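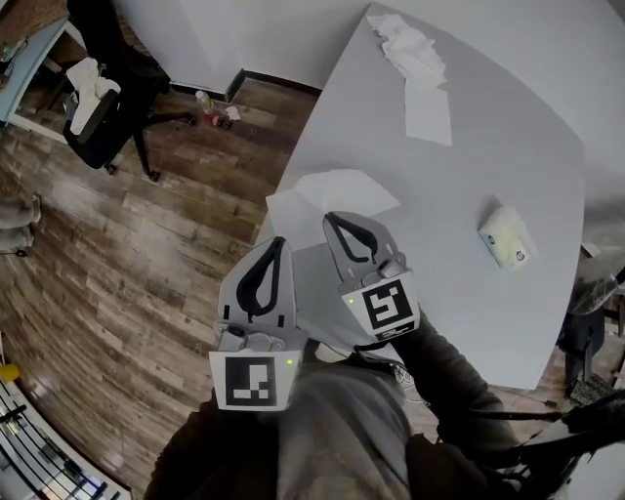

Getting the gunk out: my cleaning tips for grooves, slots and fiddly bits
Wed 7 December
66 shares | 3 comments

I love a clean kitchen but I'm a lazy cleaner, so for years I wiped the big flat bits and pretended the rest didn't exist. Then my neighbour Songül Kocabaş borrowed my hand mixer and gave it back looking brand new (mortifying!), and I've been poking at crevices with old toothbrushes ever since. These are the things that work at my place.

Start dry. If you take away one tip, make it that one. Flour, crumbs and dust come away easily with a dry brush and turn into paste the minute you get them wet. I keep a cheap soft paintbrush in the second drawer for the toaster, the scales and the window tracks, and I go over everything with it before I so much as look at the tap.

Window tracks, then. Vacuum first with the narrow nozzle, then a spoonful of bicarb along the track, a squirt of white vinegar, and let it fizz while you make a cuppa. Scrub the corners with a toothbrush and mop it all up with an old sock over your finger. If your tracks have drainage holes, clear those with a cotton bud. Mine were so blocked in September that the laundry sill had its own pond.

Fridge seals are the same sort of job, minus the fizz. Warm water, a drop of dish liquid, and a thin cloth wrapped around a butter knife so you can run it down inside the fold. Go gently, a torn seal is a pain to replace. Dry it properly afterwards and leave the door ajar for two minutes.

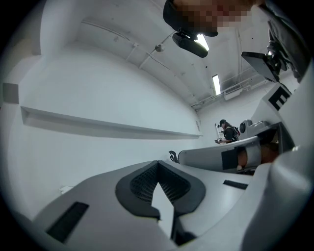

Rubber edging and mesh are what I get asked about most, usually by someone with a sticky speaker or a grubby range hood. Take off anything that's meant to come off, then brush in one direction so you're lifting the fluff out of the holes and not grinding it in. The fussiest spots are where a fine black grid sits inside thick dark rubbery borders, as it does on that V-shaped pad, and I'd use a clean make-up brush there and work from the middle out to the border. Light grey surfaces want a barely damp microfibre cloth, wrung out till your wrists ache. For narrow slots I fold a bit of the same cloth over a wooden ice-cream stick. Please don't spray cleaner straight at anything with a slot in it! Spray the cloth, well away from the thing, and unplug it first if it has a plug.

White tabletops and benches next. Tea rings usually give up if you put a bicarb paste on them for a few minutes, but try it on a hidden patch before you commit. Pen marks I do with a dab of metho on a cotton pad, same rule about the hidden patch. I used to swear by those white foam eraser sponges until I dulled a whole corner of my desk with one. They're an abrasive, so keep them for the really stubborn scuffs and a light hand.

A few odds and ends:

- Old toothbrushes: cut the bristles down by half and they get stiff enough for grout.
- Cotton buds with paper sticks bend. Use two together.
- Blu Tack lifts crumbs out of keyboard corners and remote controls. Dab, don't smear.
- Keep metho away from the stove and open a window.
- Wash your cloths without fabric softener or they'll just push water around.

I do one fiddly job a week, usually while something's in the oven, and it keeps me from having to lose a whole Sunday to it. Next on my list is the dishwasher filter. I've been putting it off and I think it knows.

Comments (3)

Jintana Boonyarit
The cloth around the butter knife! Did both fridges before lunch.

Somkiat Meesuk
Does the vinegar hurt aluminium tracks?

Reply: I wouldn't leave it on, Somkiat. If yours are bare metal, stick to dish liquid and rinse well.

Contact | © Gudetton Home Tips | Back to top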